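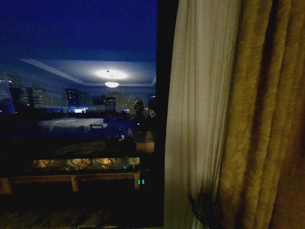
Bedroom window at night, ceiling light on

TICKET 257 - bedroom window, glare / light at night
Opened 2/16/25
Building: Quintero
Opened by: tenant
Handled by: Eusebio Carhuamaca
Status: open, waiting on part

TENANT REPORT
Can't see the city properly after dark, get the whole room in the glass instead. Bed, ceiling light, all of it. Also too much light coming in when trying to sleep. Thinks the glass is bad or the film has gone cloudy. Wants pane replaced. Says it was fine in July.

FIRST LOOK
Went up after dark. Ceiling light on, reflection strong, no argument there. Bed shows up in the lower part of the glass, ceiling molding and the light higher up. Skyline still readable behind it, towers with lit windows etc.
Touched the glass inside, dry. No fog between layers that I could find. Wiped one corner w/ a clean cloth, nothing came off. So not dirt.
Ceiling light off, reflection mostly gone. Light back on, back it comes. Glass is doing what glass does with a bright room behind it.

FILM
Tenant says there is Tostov film on this window from before they moved in. Checked the edges with a fingernail, no film edge anywhere. Old work order says film was quoted and never put on. Told tenant. Not thrilled.
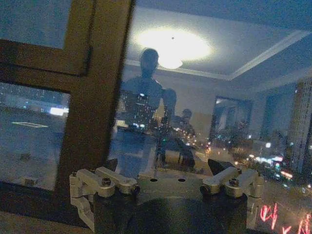
Same room, view past the wood window frame, ceiling light reflected

LIGHT FROM OUTSIDE
Separate problem, should of been its own ticket but leaving it here. Lit buildings across the way, plus a bright white one near the frame. Nothing we can do about those. Needs a blind or a lined curtain.

FRAME
Looked it over while I was there. Crossbar solid, no movement when pushed. Seal on the lower pane ok. Slight draft at the bottom left corner, pushed the gasket back in with a putty knife, draft gone. Recheck when it gets windy.

TRIED
- bulb swapped for a dimmer one (Skoveo, warm). Helps some. Tenant ok with color.
- lamp on floor behind bed, ceiling light off. Best result by far, view clear standing close to the glass
- towel over lamp shade, tenants idea. NO. told them fire risk, took it off

NOT DOING
Pane replacement. No crack, no failed seal, office won't sign off on it. Quote for the last one was about 400 and that one was broken.

ORDERED
2 blackout roller blinds from Plestport, inside mount. Brackets go on the wood, pilot holes first, last time somebody went in dry and split the trim. 4 screws per blind. Supplier has one width in stock, other on backorder, no date yet.

UPDATE
First blind came, wrong width, too wide to sit inside the frame. Sent back. Asked for replacement, they want the measurment again so going up with the tape tonight. Measure top, middle AND bottom this time, old frame might not be square.

UPDATE 2
Measured. Bottom a hair narrower than top. Gave them the small number.
Tenant asks if the dimmer bulb stays after. Yes, keep it.
Dimmer switch for the ceiling light also requested, needs the electrician, new ticket for that pls, don't add it here.

Leave open til both blinds are up. Call before coming, tenant works nights some weeks.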